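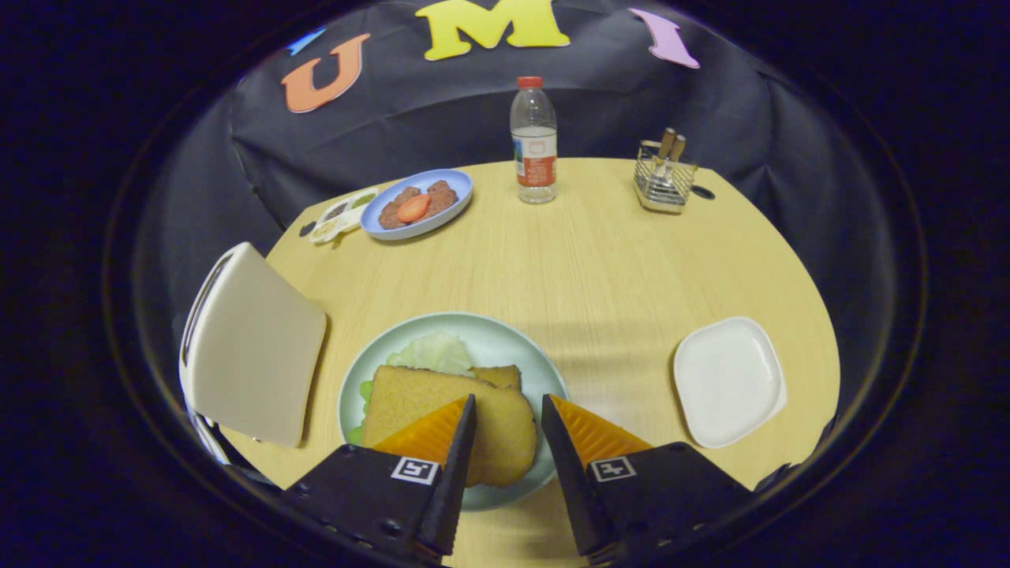
Notes on cleaning and storing 45s at home. They assume a collection of styrene and vinyl singles from the 1960s and 1970s, bought used, mostly without original sleeves.

## Identify the material first

Styrene and vinyl need different treatment. Styrene singles are rigid, slightly lighter, and usually have a glued paper label. Vinyl singles flex a little when held at the edges, and the label is normally pressed into the disc.

- No alcohol on styrene. It can craze the surface, and the damage is permanent.
- No alcohol on shellac either, if any 78s have found their way into the box.
- If in doubt, treat the disc as styrene.

Do not test by bending. Hold the record up to a lamp and look at the outer edge: a styrene disc tends to have a squared, blunt edge, a vinyl one a thinner or more rounded edge.

## Dry cleaning

Most singles need only this.

1. Put the disc on a clean platter or a cork mat.
2. Rest a carbon fiber brush lightly across the grooves and turn the disc two full revolutions.
3. Draw the brush slowly toward the outer edge and lift.
4. Clean the brush against its own handle before the next side.

Pressing harder moves grit along the groove wall. If dust remains after two passes, go to wet cleaning.

## Wet cleaning

Use distilled water with a very small amount of unscented surfactant, one or two drops per quart. Dish soap with added lotion or fragrance leaves a film that collects on the stylus.

- Keep liquid off the label. A plastic lid slightly wider than the label, held down with the palm, is adequate.
- Wipe in the direction of the grooves with a microfiber cloth. Do not wipe across them.
- Rinse with plain distilled water. Skipping the rinse is the usual cause of a record that plays noisier after cleaning.
- Stand the disc in a rack out of direct sun until fully dry. Do not sleeve it damp.

Tshepo Pretorius, who cleans singles in batches, changes the rinse water every 7 discs. I change it when it looks cloudy, which is probably too late.

## Stickers, tape and ink

Jukebox title strips and price stickers on the label are best left alone. Steam will lift the sticker and frequently the label ink as well. On a paper company sleeve, low heat from a hair dryer softens old adhesive enough to start a corner. Peel flat, at a shallow angle, and stop if fibers begin to come up.

Written names and DJ markings stay. Removing ballpoint from an uncoated label removes the label.

## Center holes

Large-hole singles need an adapter. Snap-in plastic adapters are convenient but can crack a styrene disc when pried out. A solid adapter that sits on the spindle puts no load on the record. If a snap-in one is already fitted and plays centered, leave it in.

An off-center hole causes a slow pitch waver, most obvious on held vocal notes and horns. Filing the hole larger and centering by hand does work on vinyl. I would not do it on anything difficult to replace.

## Sleeves and boxes

- Replace torn inner sleeves with plain acid-free paper. Keep the original company sleeve behind the disc if it is worth keeping.
- Avoid soft PVC outers. They can leave a haze on vinyl in a warm room.
- Store upright, snug enough that nothing leans, loose enough to pull one out with two fingers.
- Keep boxes off concrete floors and away from radiators and exterior walls.

My own shelf holds 463 singles in shoebox-sized cartons. Of those, 267 are styrene, marked with a pencil dot on the sleeve corner so the wet cleaning bottle stays away from the wrong pile. Zodwa Baloyi files by label and catalog number. I file by artist. Hers is faster for checking duplicates and slower for everything else.

## Stylus

Worn grooves and a dirty stylus sound much alike: splashy consonants and a grainy top end. Clean the stylus before blaming the record. Brush from back to front only, dry, with the amplifier muted. Styrene wears quickly under a damaged tip, so inspect the stylus under magnification before playing any styrene single you care about.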